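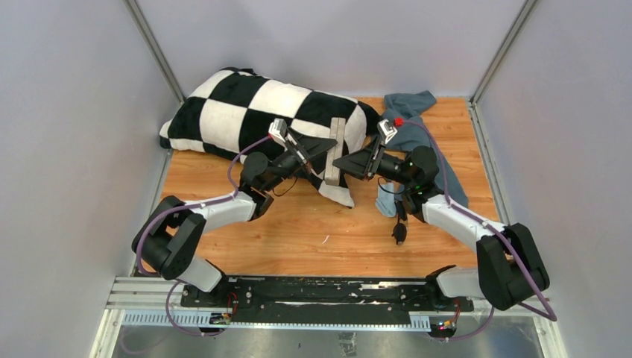
Drerkommont is a small shared workshop in Tunembridge where a group of friends is building a pair of robot arms that can do housework together. We are not a factory and we do not sell robots. We build, we test, we teach on Saturdays, and we write down what we learn so that other people can build the same at home. The two arms sit at the two ends of one black beam along the front of the table, and each one has its own small camera over the gripper. A block of wood is our favourite practice object. One arm alone can hold it, but when both grippers are on it they must agree about where it is, and any mistake in our measurements shows at once. The checkered fabric thing behind it belongs to the folding work, which you can read about further down.

How we started

My name is Filov. I came to this country to work as a machine fitter, and English is my third language, so please excuse me if some sentences on this page are a little stiff. Caoimhe has corrected the worst ones.

In the beginning there was one arm, and it lived on a kitchen bench. I built it in the evenings over one winter. It could pick up a spoon if the spoon was in exactly the right place. Liam Brophy saw it when he came to borrow a drill, and he asked me why it had only one hand. I had no good answer. He is an electrician by trade, and he offered to do the wiring if I would make the second arm. This was a fair exchange, although the second arm took longer than the first.

When there were two arms the kitchen was too small. Kathleen and Fergal Cullinane had a double garage on Gallagher Street, with one half full of furniture for repair, and they let us have the other half. We still pay them the same rent, 100 dollars per month, and a cake at Easter. The name Drerkommont was painted on an old sign that we found behind the garage door. We do not know what it means. We liked the look of it and we kept it.

The people

Filov: mechanical parts, table, beam and most of the mistakes.

Liam Brophy: power and cables. Liam chose the purple cable for the cameras so that we can follow it by eye along the forearm and around the elbow. He has strong opinions about how much slack to leave at a joint. A cable which is comfortable when the arm is straight can be very unhappy when the arm is bent, and he makes every new member move the arm slowly by hand through its full range before any cable is tied down.

Caoimhe McGrath: software. She writes the programs that record what the arms do and play it back. She also looks after our shared notes, and she will ask you to write the date on them.

Fergal Cullinane: woodwork. All our practice blocks come from his offcuts. He prefers old timber with a rough face, and so do we, as a shiny block slides too easily between the fingers.

Kathleen Cullinane: cloth and sewing. Kathleen understands fabric better than the rest of us together. Before she joined the folding work, we gave the arms only thin, stiff tea towels. She brought heavier things and softer things, and showed us where a person really puts the fingers when picking up a corner.

Philomena Cronin: Saturday classes and the telephone. If you write to us, it is Philomena who will reply.

What we are working on

Passing and holding. The first job is for the two arms to hold one object between them without pushing against each other. If one side presses more, the block turns, and then the camera on the other side sees it from a wrong angle. We have tried many ways to set the grip. At present we close one gripper first, wait 2 seconds, and close the other one at lower force. It is slow but the motors stay cool.

Folding. Cloth is much more difficult than wood, because it has a new shape every time you put it down. We keep a few pieces for this work, some of them large and bulky and some quite small. The goal for this year is one towel, folded in half and in half again, starting from a crumpled heap. In January we had some folds that we were proud of and many that we were not. All of them are in the notes.

The table. We have rebuilt the working area more times than I want to tell. The pale grey walls on three sides came late and helped very much. Without them, the cameras looked past the table into the furniture side of the garage, and every time Fergal moved a chair our results changed. The wood top we have kept. The metal rails at the sides give us a straight edge to measure from.

Our costs

People ask about this more than about anything else. We spent 700 dollars on the last round of repairs and parts, and this was divided between the members. We do not have a sponsor. Frame profiles and brackets we buy second hand when we can, and for this reason some of them have scratches and holes which we did not make. A scratched beam is as straight as a new one if you check it before you pay.

Saturday classes

We take up to 5 people in one class, from age fourteen. No experience is needed. In the morning you learn to use the hand tools and to crimp a connector properly. After lunch you work at the table, first with the power off and then with one arm moving at low speed. Please tie back long hair and leave loose sleeves and jewellery at home. Glasses are provided. Parents are welcome to stay, there is tea and there are two good armchairs in the repair section, but ask Fergal first which ones have legs that are glued already.

If you are building your own arm and it does not behave, you may bring it. We enjoy this very much. Bring also the power supply, even if you are sure that the power supply is not the problem.

How to find us

The workshop is behind the Cullinane house on Gallagher Street, Tunembridge. Come in by the side lane and knock on the green door, loudly, as we may have the saw on. We are open on Thursday evenings to members and on Saturdays to everybody. For a place in a class please leave a message for Philomena and tell her your name, your age if you are under eighteen, and what you would like to build.

This page was last changed in February 2019.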